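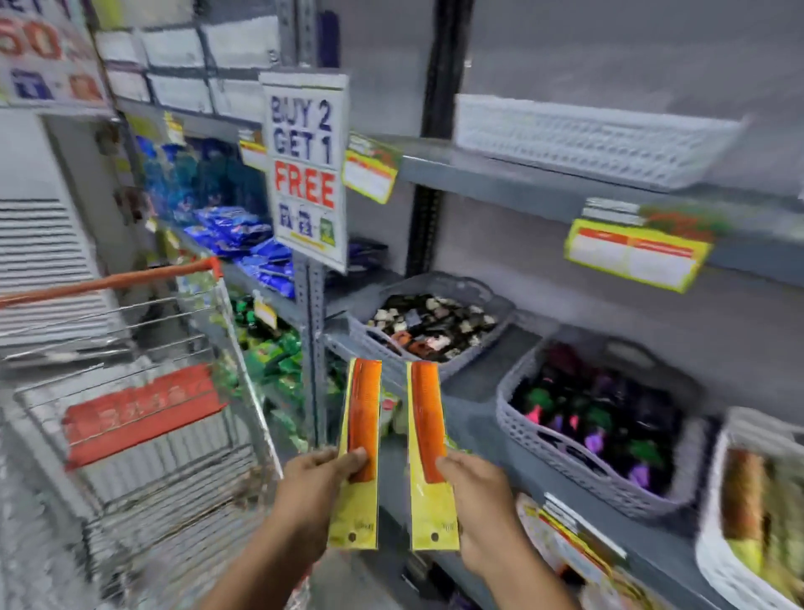 Última modificación de esta página: 4 de diciembre de 2024

NOTA DE PRENSA

Mundero reorganiza su sección de cuidado del cabello y mantiene las ofertas en peines y cepillos

La cadena de supermercados Mundero ha terminado la reorganización de la sección de cuidado del cabello en sus 12 tiendas. Los peines, los cepillos y las pinzas, que hasta ahora se repartían entre el pasillo de higiene y las cajas, pasan a compartir un mismo tramo de estantería.

El cambio responde a una consulta hecha en febrero entre 2,000 clientes. Muchos dijeron que encontraban el champú sin problema, pero que para dar con un peine tenían que preguntar.

“Son artículos pequeños que se compran de paso”, explica Stuart Horrocks, responsable de surtido de Mundero. “Si están en dos sitios, el cliente se lleva lo primero que ve o se va sin nada”.

Los artículos se presentan en cestas de plástico perforado, separados por tipo: las pinzas en una, los cepillos en otra y los peines envasados en otra. El precio figura en el borde del estante — el habitual y el rebajado, cuando hay descuento — escrito a mano por el personal de cada tienda. 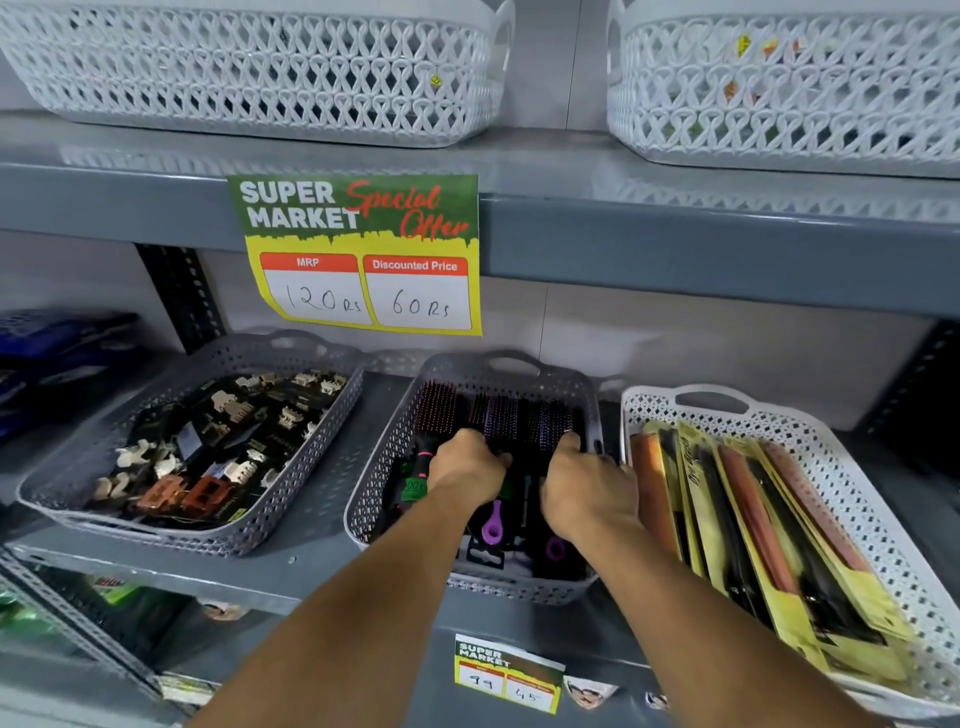 ¿Se pueden combinar artículos distintos en la promoción de tres por dos?
Los artículos tienen que ser del mismo tipo. Quien compra dos peines recibe un tercer peine, y el de menor precio es el que no se cobra.

La promoción, anunciada en los carteles como “Buy 2, Get 1 Free”, se aplica en caja y no requiere tarjeta de cliente. No es acumulable con los artículos que ya llevan precio rebajado.

El nuevo mobiliario lo ha suministrado Trakari, que también se ha encargado del montaje. Los trabajos se hicieron fuera del horario de apertura y ocuparon 10 noches. Mitiku Adugna, jefe de montaje de Trakari, señala que las cestas se retiran enteras para limpiar el estante o reponer género.

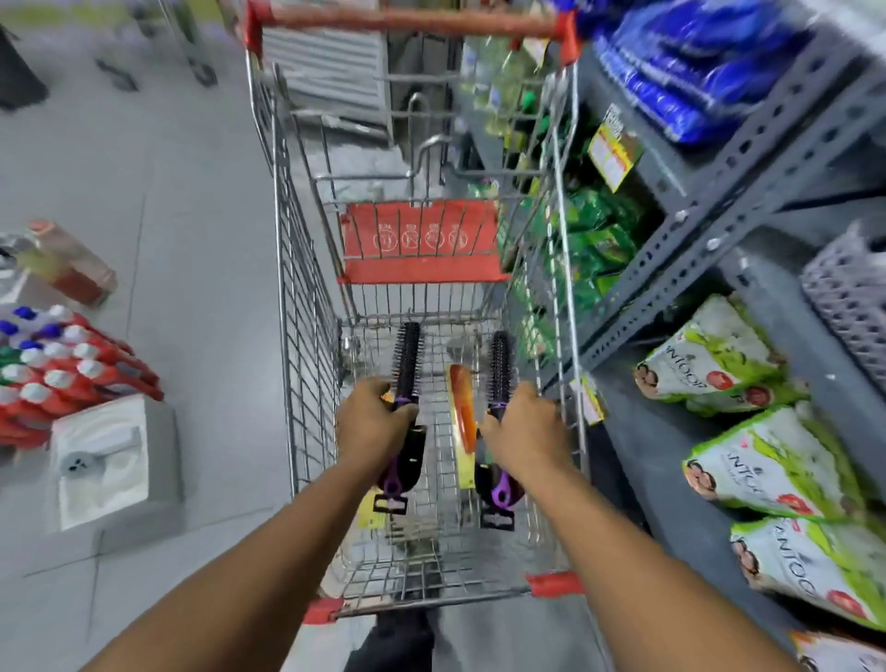 Mundero revisará la distribución pasada la campaña de invierno, con los datos de venta de cada tienda. La empresa estudia llevar el mismo sistema a los artículos de manicura — limas, cortaúñas y pinzas de depilar —, que de momento siguen en su lugar habitual.

Los cepillos y peines sin usar pueden devolverse con el tique de compra y el cartón original. Las condiciones completas están disponibles en el mostrador de atención al cliente de cada tienda.

Contacto para medios: Departamento de Comunicación de Mundero.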